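**Cell Technician (Robotics), part-time, fixed term**

Brurberg, Villanueva campus
Posted Jan 31, 2019

Brurberg is looking for a technician to set up, look after and repair one robot cell. The position is for six months, with a possible extension, and starts in February. It would suit someone with a trade background in maintenance, mechatronics or instrumentation who likes working on the same machine long enough to know it well.

## The cell

The cell is a single arm on a fixed base with a two-fingered gripper and a small camera mounted at the wrist. It sits beside a bench where the task of the week is laid out. At present most of the hours go to water tasks: the arm holds a small aquarium net and lifts soft toy fish out of a plastic tub. Other tasks use dry goods, cloth and kitchen items.

The arm and its controller were installed by an outside contractor. Everything from the wrist flange outward is ours to maintain: finger plates, grip pads, camera bracket, cable run and the tool handles. A lot of the job is in that last half metre of the machine.

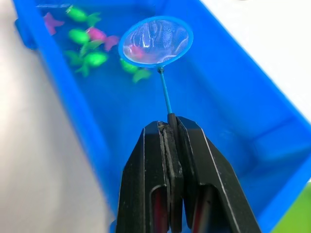
**Applied Handling Group, Brurberg**

Net work is harder on the gripper than it looks. The handle is a slender plastic rod and it is held by its end, so the whole load on the net hangs off a short length of pad. If the pads are worn or dusty the handle creeps, the net head droops and the arm starts missing fish that it caught the day before. We clean the pads before each session and log their condition. The new technician will take over that log and decide when pads get replaced.

## What you will do

Daily, before the first run:

- Wipe down the gripper fingers and pads and check the finger screws for movement.
- Close the gripper on the test gauge and record the reading.
- Clean the wrist camera window and run the calibration check. If it fails, recalibrate before anyone uses the cell.
- Fill the tub to the marked level and set it against the stops on the bench.
- Seat the tool for the session in the gripper and check its angle.

Weekly:

- Inspect the cable run from wrist to base, particularly at the elbow, where the sleeve has rubbed through before.
- Test the emergency stops and the gate interlock, and sign the sheet.
- Change the tub water and rinse the fish and nets.
- Back up the controller programs.

As needed:

- Replace pads, fingers and camera brackets, and redo the tool centre point afterwards.
- Make or modify tool handles. We have a small shop with a drill press, a bandsaw and a 3D printer.
- Find and fix faults. Typical ones are a gripper that reports closed when it isn't, a camera that drops out when the wrist is turned far over, and drift after a collision stop.
- Write up each repair in plain language so the next person can follow it.

You will not be asked to write control software, although you will work beside people who do and they will want to hear from you when something behaves oddly. You also won't be asked to open the arm itself. Joint and drive repairs go to Kokard under the service agreement, and you would be the person who calls them, describes the fault and is there when their technician comes in.

## What we need from you

- A certificate or diploma in a relevant trade, or equivalent time on the tools.
- Experience maintaining powered equipment of some kind. Industrial robots are an advantage but packaging lines, machine tools or lab automation would also count.
- Comfort with lockout procedures and with stopping work when something is not safe.
- Good habits around water and electrical equipment. The tub stays on its side of the bench and the power bars stay on the other, and we'd like that to continue.
- Clear written English for the maintenance log.
- Ability to lift up to 20 kg with or without aids. The tub is filled and drained by hose, so you will not be carrying it full.

Useful but not required: camera calibration, 3D printing, basic scripting, soldering of small connectors.

## Hours and pay

The position is 60 hours a month. Most of those are worked in the mornings, as the cell has to be ready before the operators arrive. The remaining hours are flexible and can be arranged around study or another job. Pay is on the technical staff scale, at the step that matches your experience, and includes paid training time - the cell induction and the electrical safety refresher are both done on our hours.

Safety boots are reimbursed. Gloves, eye protection and a locker are supplied.

## The workplace

The cell is on the ground floor of the Fotbridge building at Villanueva, with level access from the parking lot. The room is shared with one other bench and can be noisy when the shop next door is cutting. There are four people in the group, and you would report to the lab manager. For the first two weeks you will work alongside the outgoing technician, who is moving to another team in the same building and will still be reachable for questions.

## How to apply

Send a resumé and a short letter to the Brurberg staffing office, marked "Cell Technician". In the letter, please describe one repair you did that took more than one attempt, what you tried first and how you found the cause. A page is plenty. We don't need photographs or drawings, but you are welcome to include them.

Shortlisted applicants will be invited to Villanueva for an interview and a practical session. For the practical you will change a pair of grip pads, check the gripper on the gauge and seat a net in it, using our written procedure. Tools are supplied. You can ask questions during the session, and pointing out a mistake in the procedure will be counted in your favour.

Applications are read as they come in, and the posting will be taken down once the position is filled. If you need an adjustment to the interview or the practical, tell the staffing office when you apply and it will be arranged before a time is set.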